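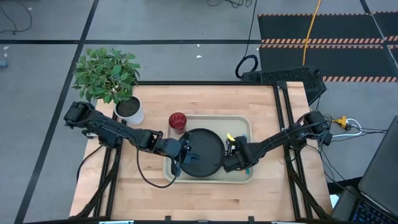
Serving tray

A serving tray is a shallow, flat carrier with a raised rim, used for bringing food, drinks and tableware to the table and for taking them away again. It is also used as a fixed place on a table or shelf, where small things are kept together.

Form

Most household trays are rectangular, round or oval. Rectangular trays often have rounded corners, which are easier to wipe than sharp ones. The rim stops plates and glasses from sliding off when the tray is tilted a little. A low rim makes it simple to lift things in and out, while a high rim gives more safety on stairs. Some trays have handles or cut openings at the short sides, others are held directly under the rim.

Trays are made of wood, metal, plastic, woven cane or pressed fibre. A smooth surface is quick to clean but lets glasses slip, and for this reason many people put a cloth or a thin rubber mat on it.

Loading

Heavy and flat pieces, such as plates and shallow pans, are usually put near the middle. Tall pieces, for example tumblers and jugs, are less stable. In some households they stand at the side nearest to the person who carries, in others they are laid down when empty. Plates of the same size may be stacked, but a stack of more than 8 is hard to control for one person. Cutlery is placed last, in the free spaces.

When a table is cleared, the tray can stay on the table and be filled there. The pieces are then carried in one journey to the sink – this is the oldest use of the tray in many homes, and still the most common one.

Regional types

The Podisari tray is a broad wooden tray with a rim of three fingers' height. It was made in the town of Podisari for family meals and is set down in the middle of the table with all dishes on it. The Niver tray is smaller and lighter, with a rim on only three sides, so that a plate can be pushed out over the open side. In Pusow the word lei is used both for a tray and for the meal which is served on it. An inventory of an inn at Pusow lists 81 of them, of which 2 are described as "for guests only".

Care

Wooden trays are wiped with a damp cloth and dried at once. They should not be left in water, as the base can bend. Oil is rubbed in from time to time, in Podisari traditionally in August, when the air is dry. Plastic trays can be washed with ordinary dishes, but deep scratches hold dirt and are difficult to remove.

See also

Tableware
Butcher-block table
Tumbler (glass)

This page was last edited on July 3, 2026.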